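How to clean and oil a wooden bowl

A plain wooden bowl will last for years if it is kept clean, dried properly and given a coat of oil now and then. Most of the bowls that end up split or furry inside have been left to soak, or put through the dishwasher. The method below suits any unvarnished bowl used for fruit, bread, nuts or salad. If yours has a hard, shiny lacquer on it, wash and dry it but leave out the oil.

What you need

A soft sponge or foam block
Washing-up liquid
Two clean cotton cloths
Fine sandpaper, 200 and 300 grit (only if the surface is rough)
Food-safe mineral oil, or a board oil such as Flustach
Coarse salt, if the bowl smells

Choose a sponge without a scouring side. Green scourers are fine for pans but they scratch soft, pale wood and the marks show up once the oil goes on. A plain block is easy to hold and reaches the bottom of a wide bowl with thick walls.

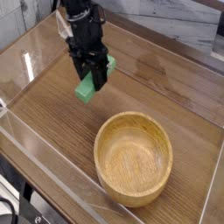

Step 1: Empty and wipe

Tip out any crumbs and wipe the inside with a dry cloth. Do the same for the base, where grit collects and scratches the table.

Step 2: Wash quickly

Put a few drops of washing-up liquid on a damp sponge and squeeze out most of the water. Wipe the flat part of the inside first, then the walls, then the rim. Follow the grain where you can see it. Wash the outside as well, even if it looks clean. Wetting one side only can make the wood move, and a shallow bowl may start to rock.

Rinse under a warm tap for a few seconds. Never fill the bowl and leave it standing.

For smells such as garlic or onion, sprinkle a spoonful of coarse salt inside, rub it round with the damp sponge, leave it for a few minutes and rinse again.

Step 3: Work into the corner

The place most people miss is the curve where the wall meets the bottom. Old oil gathers there and turns sticky. Press the edge of the sponge down into the curve and go round slowly. If the stickiness won't shift, use a little more washing-up liquid and go round again before rinsing. 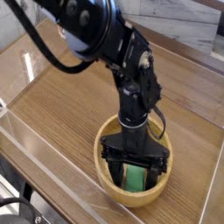
Green block held down inside the bowl, close to the bottom.

Step 4: Dry it standing up

Dry the bowl with a cloth straight away, then prop it on its side so that air can reach both faces. Keep it away from radiators and out of direct sun. Leave it overnight before you oil it. Oil put on over damp wood goes patchy.

Step 5: Sand if you need to

Run your fingers over the inside. If it feels rough, sand lightly with the 200 grit and finish with the 300, always along the grain. Wipe away the dust with a barely damp cloth and let the bowl dry again.

Step 6: Oil

Warm the oil bottle in a jug of hot water. Pour a small amount on to a clean cloth and rub it in all over, including the base. Leave it for 20 minutes, wipe off whatever hasn't soaked in, and give it a second coat the next day if the wood still looks dull. A 100 ml bottle does several bowls.

Don't use olive or sunflower oil, as they go rancid.

How often

A bowl in daily use wants oiling every couple of months. One that only holds fruit can go almost a year. Pale woods show dryness as a chalky look near the rim, and that is the time to get the oil out.

Text by Sun-ja Ok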